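Home | Food | Work | Places | About
WORKING LIVES
2 min read

The owner of the Flelside bakery has opinions about sourdough, most of them unprintable. She has sold bread on the same corner for 13 years, and in the last two months she has been asked for starter 155 times.

"I kept a tally on the flour bin," she says. "I wanted evidence."

We talk by phone, at her request, while she shapes rolls. She trained in Istov, in a kitchen where the head baker spoke only to complain about the ovens. "He was right about the ovens," she says. "I hated him for two years and now I sound exactly like him."

Her own oven is older than she is and runs hot on the left. She turns the trays halfway through and has refused every offer to replace it. A salesman from Endollow once left her a brochure – she used it to level a table.

Does she mind that her customers are all baking at home? There is a long pause, and something heavy hits a counter.

"They come back," she says. "They make one loaf, it takes three days, and they eat it because they have to. Then they come in here and they're very polite."

She plans to close for a week in July and will spend it at her sister's, where she has been told she is not allowed to comment on the toast.
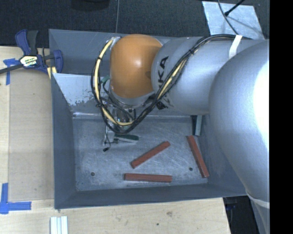

Orange joint cover and black cables over a gray metal bin.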